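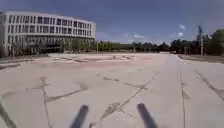 ## Week 6: Sleep and mood, or which one started it

Reading for Wednesday: the Brudham chapter on insomnia, all of it this time. The Radebe paper is optional, and I know what that word does to a reading list.

### Where we left off

Last week we had two boxes on the board, "poor sleep" and "depression," with an arrow between them. Half the room wanted the arrow pointing one way and half the other. Draw it both ways. People with depression often sleep badly, people who sleep badly are more likely to become depressed later, and your exam answer needs both halves of that sentence.

Terms to know cold:

- **Sleep latency:** time from lights out to sleep
- **Sleep efficiency:** time asleep divided by time in bed
- **Early morning awakening:** waking well before you meant to and staying awake
- **Hypersomnia:** sleeping too much, or being very sleepy by day. A 9 a.m. lecture doesn't qualify you.

### The Clendgate exercise

We'll use the Clendgate teaching set, 237 made-up patients with two weeks of sleep diaries and a mood score at each end. It was built for classes like this one, so please don't cite it in your thesis. Someone did.

1. Work out sleep efficiency for each patient.
2. Plot it against the first mood score, then the second.
3. Write down what you'd need to know before using the word "causes." If your list is shorter than your plot title, keep going.

Watch the missing diary days. Patients who feel worst tend to skip entries, and the ones who fill in all 14 mornings in the same pen may have done it in the waiting room.
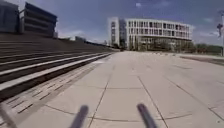

Self-report and recorded sleep often disagree, and students tend to assume the recording wins. It depends what you're asking. A wrist tracker infers sleep mostly from lack of movement, so a person lying still and worrying until 3 a.m. can come out looking well rested. Diaries have the opposite trouble, as people with insomnia often underestimate how much they slept. Think of the joint lines between those concrete slabs: near your feet each slab is wide and easy to mark off, and toward the horizon they shrink to strips. Recall does much the same to nights. Last night has edges, and a night from two weeks ago has been squashed in with its neighbors. That's the case for filling in the diary every morning.

### Treatment, briefly

CBT for insomnia is usually the first choice for chronic cases. The parts you need are stimulus control, sleep restriction, and work on the beliefs that keep people awake. Sleep restriction can set off mania in bipolar disorder, so take a history first. Potov's case notes (handout 2) show what a skipped history looks like.

Đức Bạch is running the help session and will spend about 15 minutes on the plots. Bring a laptop that's charged.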